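Lists > Clatar Builders > Hand grippers > Re: finger tips and sorting trash
2 min read

Kerubo Kirui wrote:
> Has anyone tried the yellow tips on soft packaging yet? Mine hold
> a can fine but a snack bag slides right out when I squeeze. Also
> wondering if you went with the short cable or the long one.

Hi Kerubo, hi all,

Yes! Spent most of the evening on exactly this and I'm having a great time with it. The trick for me was coming in low, with one finger almost flat on the table, and letting the wedge get under a fold before closing. If you come straight down you just push the bag around. I also went back to the Frandsen springs because the Bakell ones close too hard for my taste – paper cups fold up before you've lifted them.

I went with the long cable. It's a pain on the table but it lets you reach the far side without dragging anything, and I'd take that trade every time.

We're up to 582 good pickups out of 589, all by hand, and the log is in the shared folder under Flenel. The misses are nearly all clear plastic. Next job is working both grippers at once from either side of the table, so one can hold a thing steady while the other grabs. Very fun, slightly awkward with elbows! 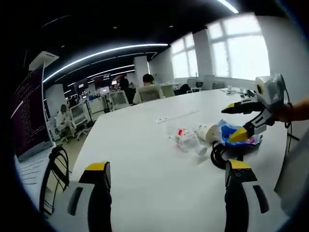
Going for the blue packet, with the two cups next in line.

If you want to try my version of the tip, print it solid and sand the thin edge a little. Mine came off the printer with a lip on it that caught on everything. I can mail you a pair in November if your printer is still down – just send me an address off list.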